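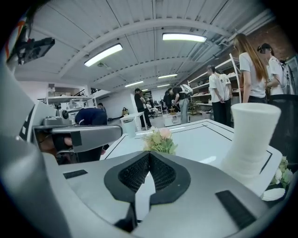

Where do the flowers go? In the tall white cup, pink ones first, and then you stop fussing with them.

That was her whole answer. She was already off down the table with the tape in her teeth.

Wednesday, ten past four. Doors at six. The Grerness people wanted every table dressed – their word – and I had one bunch of fake blossoms, pink and cream, and a cup a bit too deep for them. Dropped them in. They sank to the chins. Took them out. Stuffed a napkin in the bottom, tried again. Better. Crooked.

"Jolau sent three thousand place cards," she yelled. "We need 152!"

"Same color at least?"

"Dont ask."

I pushed the stems left. Then right. My mother kept silk roses on top of the fridge for years and dusted them on Sundays with a paintbrush, and I used to think that was the saddest thing a person could do. Now I was blowing lint off a fake leaf and holding my breath to see if it would settle.

The white and green ones could wait. Three more tables after this, and the candles still in the van, and the van still at Awwad's with the wrong keys.

"Is it done?" she said, suddenly right behind me.

"It leans."

She looked at it for a good long while, longer then we had. Reached past me, turned the cup a quarter of the way around.

"Next table," she said.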